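Can I stack a department scholarship on top of the honors award at Grestbridge?
Posted in Paying for College > Scholarships and Grants

Yanling Yu
Asked in August, 5 replies hidden

My daughter starts her second year at Grestbridge this fall. She has the honors award, which pays $1000 each semester and renews as long as she keeps her grades up. In spring she applied for the Zeng Scholarship through the history department and just got the letter saying she was picked. It is worth $1630 for the year.

When she logged into her aid page, the Zeng money was there but her grant from the college had dropped by almost the same amount. Her loan did not change. So as far as I can tell she won a scholarship and we pay the same bill as before. The letter says nothing about this. It only says she must be enrolled full time, write a thank-you note to the donor family and go to a dinner in October.

Is this normal? Is there any point in calling, or is it automatic? She is also thinking of dropping one class, and I don't know if that affects the Zeng money.

Haiyan Xiong
Member, helpful answer

It is normal, and you should still call. Colleges put together a package up to a limit, and when new money comes in they have to fit it under that limit. What they cut first is up to the school. Some cut the loan or work-study first, which is what you want. Some cut their own grant first, which is what happened to you.

Ask the financial aid office these things, and do it in writing so you have the reply:

What is her total cost of attendance for the year, and how much of it is already covered?
Was the grant reduced because of a rule, or because the system did it when the award was posted?
Can the reduction be taken from the loan instead?

The last one is the one that matters. My son had the same problem with a department award and they moved it to the loan after one email and a short form. It took 2 weeks. He still had the same bill that fall, but he borrowed less, so it was worth doing.

If they say no, ask the history department whether the award can be held for a later semester. Donor funds often have their own terms and the department secretary usually knows them better than the aid office does. Don't have her turn the award down before you have talked to both offices. It still goes on her resume.

On dropping a class: full time at most schools is 12 credits a semester, but the honors program may want more than that, or a yearly total. A cousin's program wanted 24 credits finished by the end of spring and did not count a class you withdrew from. Check the honors handbook, and check the Zeng letter again for the words "at time of disbursement." If it says that, she needs to be full time on the day the money goes out - which is often a few weeks into the term.
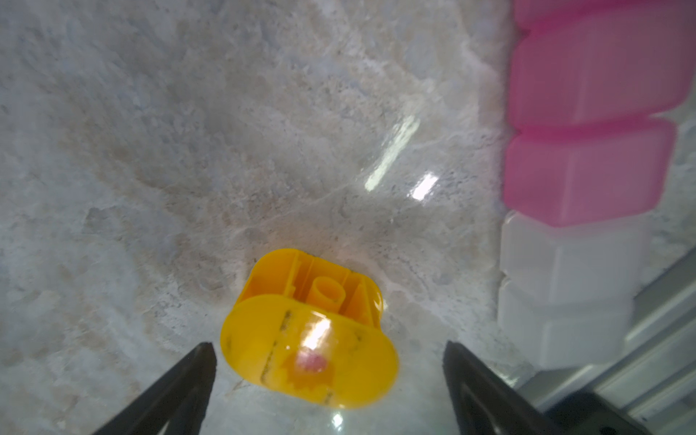

Also look at the date the fall bill is due. If the aid office is still working on her file by then, ask them to put a note on the account so she isn't charged a late fee. They can do that over the phone. Call early, the line at Grestbridge opens at 8:30 and by 10 you will be on hold for a long time.

One more thing, the thank-you note. Have her write it now. Some departments won't release the money until it is turned in.

bultik
New member

same thing happened to me at a different school, they took it out of my grant and said that was policy. I asked twice. never got it changed but I did get to keep the award the next year too

there is a list of outside scholarships on the Prurby page that pay the student directly, but you still have to report those to the school so it might not help

Yanling Yu
Original poster

Thank you both. I sent the email this morning with the loan question first. She is going to stay in the class for now and will ask her advisor about the honors credits. The letter does say "at time of disbursement," on the back, in the part about the dinner.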